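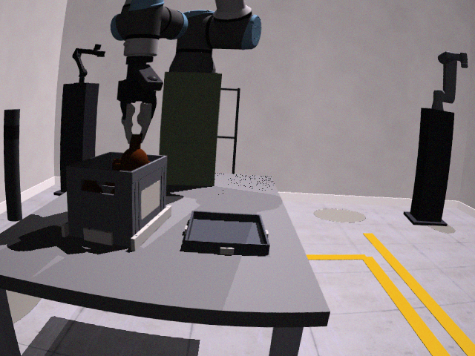
*Computer picture: a robot arm holding a dark brown object over an open crate.*

# What Is Peat, and Why Do People Burn It?

Coal, oil, and gas are the fuels most people have heard of. Peat is one that fewer people know. It is brown, soft, and crumbly, and when it comes out of the ground it is full of water. Once it has dried, it burns.

## How peat is made

Peat forms in bogs. A bog is a kind of wetland where the ground stays soaked all year. One of the main plants in many bogs is a moss called sphagnum (say it "SFAG-num"). Sphagnum soaks up water like a sponge and keeps growing at the top while its lower parts die.

In a forest, dead leaves rot away fairly fast. Tiny living things eat them, and most of those tiny living things need oxygen. Deep in a wet bog there is hardly any oxygen, and the water is sour, a little like weak vinegar. The dead moss rots so slowly that new layers pile up on top before the old ones are gone. The squashed layers are peat.

It takes a very long time. In 100 years, a healthy bog may add only a layer as thick as your hand is wide. The bog at Flitivby covers 785 acres, and in the middle the peat goes down 20 feet. The moss at the bottom was growing thousands of years ago.

## Getting it out

People used to cut peat by hand with a long, narrow spade. They cut it into bricks and stacked them so the wind could blow between them. A family could cut enough in spring to heat the house the next winter. In a few places, people still do this.

Large companies do it with machines. First they dig ditches to drain the bog. This can take years. Then they scrape off the living plants on top. After that, a tractor breaks up a thin layer of bare peat and leaves it in the sun, and another machine collects it when it is dry. Some of it is pressed into blocks for stoves. Some goes to power plants.

The Willorix power plant burned peat from Flitivby. The heat boiled water, the steam turned a turbine, and the turbine ran a generator that made electricity. A coal plant works the same way, but peat gives less heat than the same weight of coal, so the plant needed a lot of it. Trains brought it in on a narrow track. The trains stopped in July, when the plant closed.

## What is wrong with burning it?

Plants take carbon dioxide out of the air as they grow. When dead moss gets buried in a bog, the carbon in it gets buried too. Peatlands cover only a small part of the Earth's land, but they hold more carbon than all the world's forests.

Burning peat puts that carbon back into the air as carbon dioxide, which traps heat and warms the planet. For the same amount of heat, peat usually gives off more carbon dioxide than coal does.

Draining causes trouble even if nothing is burned. When air gets into dry peat, it starts to rot, and carbon dioxide leaks out year after year. Dry peat can also catch fire. A peat fire can creep along under the ground for weeks and is very hard to put out.

Bog animals and plants lose their homes, too. Sundews, which are small plants that catch insects on sticky leaves, can't live on dry, bare peat.

## Can a bog be fixed?

Partly. The first job is to block the ditches so that rain stays in the bog. Workers at Flitivby have been building small dams for 8 years, and nearly half of the ditches are closed. Where the ground is wet again, they spread bits of living sphagnum and cover them with straw until they take hold.

The moss can come back in a few years. The peat that was dug out will take thousands of years to build up again.

## Words to know

**Bog:** a wetland with sour water, where peat forms.

**Carbon dioxide:** a gas in the air that helps trap heat.

**Sphagnum:** a moss that holds a lot of water.

**Turbine:** a wheel with blades that spins when steam, wind, or water pushes on it.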